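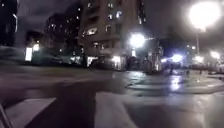
Bognár, March 13, 2025

Night localization drops out after rain

palletjack_40
Running the Asosum visual odometry package on our outdoor unit, stock config. Fine in daylight. At night on wet paving the pose starts sliding sideways and the covariance stays tiny, so the planner trusts it. Feature cap is 1,000 and I'm tracking 294 on a decent stretch. Has anyone tried the Jollarlow night front end? Their page says it handles this.

drywell
Their page says a lot of things. I ran it in December and saw no difference once the lamps bloomed. Look at your own picture. Light reflected off the ground is giving you corners that move when you move. No front end fixes that with the exposure left on auto. Your paving is one big smear.

palletjack_40
Exposure is capped already. If I cap it lower I lose the building.

tansy_k
Disagree with drywell. Mask the ground plane and the saturated blobs, keep the windows and rooflines. We did that at Cutetora and drift went down a lot.

drywell
"A lot" measured against what? You also threw away your near features, so translation gets worse while the plot looks smoother. Post a loop closure error or I don't believe it.

tansy_k
3 loops, no ground truth, so fair enough. Rotation was clearly better. I can't claim more than that.

palletjack_40
Same night, on the street. The parked car's wheel is crisp and the ribbed stuff on the left is streaked to mush. One global blur threshold passes or rejects both.
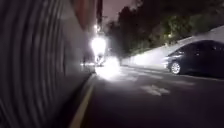

Per-tile blur scoring

drywell
Split from the thread above. Score each tile and weight the features by it. Cheap to try. And inflate the covariance when the inlier count falls under 40, whatever the package tells you. I still wouldn't let it drive on vision alone at night.

palletjack_40
Wheel odometry is fused already, but the weights are a guess. Will try tiles first and post the logs, good or bad.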